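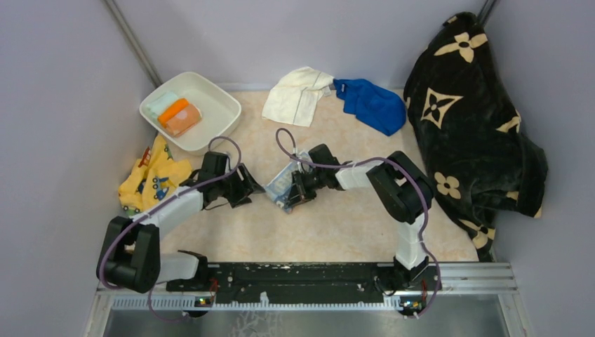
Damow square basin, white

Sold singly or in a pack of 4
In stock at the Grorkgate shop and by post

I've been selling these for long enough that I should have written a proper page years ago, and instead there was one line saying "basin, white, square" and a lot of you ringing up to ask me questions. So Hashini has sat me down with a cup of tea and told me to get on with it!

It's a basin. White plastic, square, rounded corners, low sides that slope in towards the bottom. I use mine for small washing, by which I mean all the bits that vanish in a big laundry basket: face cloths, flannels, baby towels, socks, gloves, the odd hanky. A deep basket swallows that sort of thing and you're forever fishing about with your arm in up to the shoulder. In one of these you can see the lot. Put a mint-green cloth, an orange one rolled up and a salmon-pink towel in it and you've still got half the basin going spare (I do like a bit of colour against the white, it cheers the job up no end).

What it's like to use

Light. It weighs 300 g, so you can carry it on one hip with a toddler on the other, and I have done. The inside is smooth, without ribs or patterns for fluff to settle into, and a wipe round with a damp cloth is all mine ever gets. The sloped sides mean you can slide a folded pile out over the edge and it stays more or less folded. My old one had straight sides and everything came out in a heap.

It'll hold water quite happily for a quick hand wash or for soaking a bib, but remember the sides are low. Fill it halfway at most and walk slowly. I've had wet slippers more than once.

How I sort with it

I do mine on a mat on the floor or on the kitchen table if it's clear. Everything gets tipped out first and I leave it as crumpled as it likes. Then the little things go in the basin one at a time, folded or rolled. I roll anything thin, and I fold anything with a bit of pile to it. Cloths with a print on, like the children's ones (yellow with little cars on, that kind of thing), I keep to one side until last and put in a basin of their own, so they go straight up to the right bedroom.

Moushumi Wijesinghe, who buys hers from me four at a time, does it by room and not by person. Kitchen in one, bathroom in another, and two for the children. I tried it for a fortnight and went back to my own way, but I can see the sense in it if you've got a big house.

What it won't take

Blankets. Please don't buy this for blankets. A big plush one, the heavy black sort with flowers all over it, will fill up half a room when you heap it on the floor, and there's no way on earth it's going in here. Even one bath sheet is pushing it. For those I'd point you to the Hondau tall basket, which is on its own page and is a completely different animal. I keep one of each and that does me: little things in the Damow, big things in the Hondau, and a throw just gets folded over the back of a chair.

Shoes I'd say no to as well, only from the point of view of grit. It does scratch if you drag something rough across it, and on white you'll notice.

The details

Colour: white. It only comes in white
Shape: square with rounded corners, low sloped sides
Material: plastic
Weight: 300 g
Handles: none, you hold it by the rim
Lid: none
Stacks: yes, they sit inside one another
Dishwasher: the maker says no, so I say no
Sold as: single, or pack of 4

If yours come stuck together in the pack, don't wrench at them. Run some warm water over the outside one and give it a little twist. Nimal in the stockroom taught me that after I'd spent ten minutes with one between my knees.

Labels

People ask whether you can stick labels on. You can! I use the peel-off paper kind on the outside, just under the rim, and they come away clean if you don't leave them on for months. If you do leave them on for months, a bit of cooking oil on kitchen roll shifts the gum. Marker pen is another matter. I wrote SOCKS on mine in marker and it still says SOCKS.

What customers have told me

We've sold nearly 1,244 of them now, according to Mahfuz's spreadsheet, and I've had precious few come back. The ones that did were mostly people who had wanted something deeper, and fair enough, I changed them for the Kwok washing-up bowl and they went off happy. The Kwok is round and a good deal deeper, it's the better one for dishes.

Gerasimos Tzanetos keeps his seed packets in one. Somebody else bought a pair for wool, and I thought that was a lovely idea, as you can see every colour at a glance and pull out the ball you're after. One lady told me hers lives under the bathroom sink with all the flannels rolled up on end like little cigars, and I went home and did exactly the same.

Post and collection

Single basins go out in a plain box. Packs of 4 go out nested, with card between them. You can collect from the Grorkgate shop any time we're open, just come to the side counter and give your name. Returns are fine if it hasn't been used and you've kept hold of the receipt.

Next delivery of packs is due in May. There are plenty of singles on the shelf, so if you can't wait, order four of those and put "pack please" in the notes box, and I'll charge you the pack price.

Any questions, ring the shop and ask for me or for Hashini Talukder. She knows the prices better than I do.

Page last updated 25/04/2025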